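I have moved home five times, and I still don't pack well. But there is one small subject in which I became almost an expert, and it is fountain pen ink. Last spring I moved from Cidlow to Mabaso with a collection of 52 inks, and I want to write down what I learned, for the next person who must do it.

I started with ink because of Purificación Requena, my first teacher of English. She corrected our homework in a blue so strong that I kept the pages for the colour and not for the grammar. Many years later I bought a bottle of blue, then another blue that was slightly different, and so it began. My husband says they are all the same. He is wrong, but I have stopped to argue.

## Before the move

In April I took everything out of the cupboard. I recommend to do this slowly, over several evenings with tea. I made a swab of each ink on a small card and wrote the name on the back. Some inks had become thick, and one called Bisik Night smelled bad, so I let it go. I was sadder than I expected.

A bright blue always looks best to me when it is still in the bottle, before any paper makes it ordinary.

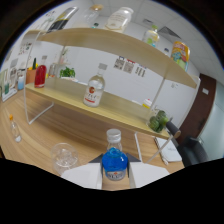 *Bright blue, silver cap.*

Then I tightened the caps. A cap that is fine on the shelf is not always fine in a car, and I know this from my second move, when a green leaked into a box of winter clothes. I still have a scarf with a green corner. Now I dry the neck of the bottle with kitchen paper, close it firmly, and put each one into its own small bag with a zip.

The bags go upright in a strong box, with old socks between them. Socks are better than newspaper. They don't become flat, and you have to move the socks anyway.

I wrote INK on all sides of the box with a thick marker, and I carried it myself. My friend Sipho Zwane drove the van, and he offered many times to put it in the back with the rest. I said no, thank you — it stayed on my knees for 3 hours, and my legs were asleep when we arrived.

## What I keep on the table

Not every ink deserves to be in a cupboard. In the new flat I made a rule for myself: one bottle stays out for a month and I write only with it. Letters, shopping lists, the notes for the electricity company. If at the end of the month I am tired of the colour, I give it away. By this method I have already given away six, and two of them went to Sipho, who doesn't own a fountain pen but says he will buy one.

I find that blue survives this test better than any other colour. Brown is lovely for a week. Purple I can't use when I am in a bad mood.
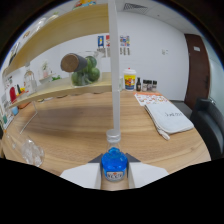 ## Paper, very briefly

I used to buy expensive paper and then be afraid to write on it. These days I use Cundach notebooks, 80 pages, from the stationer near the station. The ink takes a long time to dry on them, and I am left-handed, so my hand is often blue until the evening. I have learned to put a piece of blotting paper under my palm.

Next time I would like to write about the cards with the swabs, which I have still not put in order. They are in a shoe box under the bed, and the browns are mixed with the greys.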